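From: Dace Kļaviņa
To: wollau-robotics-club list
Date: November 7, 2020
Subject: Re: Drawer task, sim round

Uliana Sirko wrote:
> Hi all,
> The sim team is in good shape for the Brumix round. The policy was
> trained on 3,577 demos and it opens the top drawer in 25 of 29 trials
> on the held-out seeds. I think we can call the drawer task finished
> and move everyone over to the report. Textures, wall angle and the
> stuff on top are all randomized now, so I'm not worried about
> overfitting. If anyone objects, speak up before the weekend is over.
> Uliana

OK, I'm objecting. Sorry.

I'm glad the number went up. It was miserable in May and I know how many evenings went into it. But I went through the rollouts last night and I don't think 25 of 29 means what we'd like it to mean. My first problem is the starting pose. In every rollout I opened, the arms begin up and open, one gripper by each end of the furniture, drawers in between. That's a very friendly place to start from. 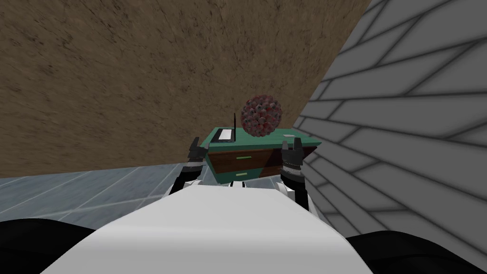

The Brumix rules say the base gets dropped anywhere in the start zone, at any heading. Do we have even one trial where the robot has to drive up and square itself to the drawers first? I couldn't find one. If there's a folder I missed, point me at it and I'll shut up about this part.

Second, the randomizing. Swapping brown dirt for gray brick on a wall is cheap and I doubt it buys us much. The policy never touches the wall. What it touches is a drawer handle, and the handles are the one thing we left alone: same size, same depth, same friction, straight out of the Dadwood asset pack. We've made the wallpaper hard and the job easy.

Same goes for the junk on the tabletop. I asked Mägi's group what they do and they put clutter where the arm has to deal with it. Ours sits up top, and the task is below. I like the knobby red ball as much as anybody, but as far as the success check is concerned it could be painted on.
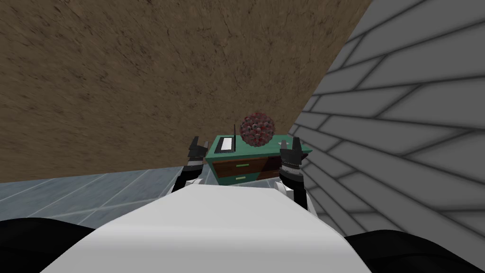
Third, and this is the one that bugs me most, the success check itself. I read the code. It passes if the drawer joint moves past the threshold at any point in the episode. It doesn't ask whether the gripper was on the handle, or whether the drawer stayed open. A forearm bumping the front and bouncing the joint would count. I'm not saying that's what happened in the 25. I'm saying our check can't tell us, and the Wollau judges will ask, because they asked last year's team pretty much the same thing.

So before anyone starts on the report, I'd like:

- 1,000 episodes with random base pose, run overnight, no cherry-picked seeds
- handle size and friction added to the randomizer
- the check changed to need finger contact plus the drawer still open at the last step
- somebody other than Uliana or me watching the four failures and writing down what they see

I can do the check this weekend — it's maybe a page of code. The handles I'd want help with, the asset files are a mess and I broke them once already.

If it still comes out anywhere near the old number after that, great, I'll write the results section myself and say nice things. My guess is it drops a lot. Either way I'd sooner find out now.

One more thing, the shared drive is nearly full again. Please clear out your old checkpoints.

Dace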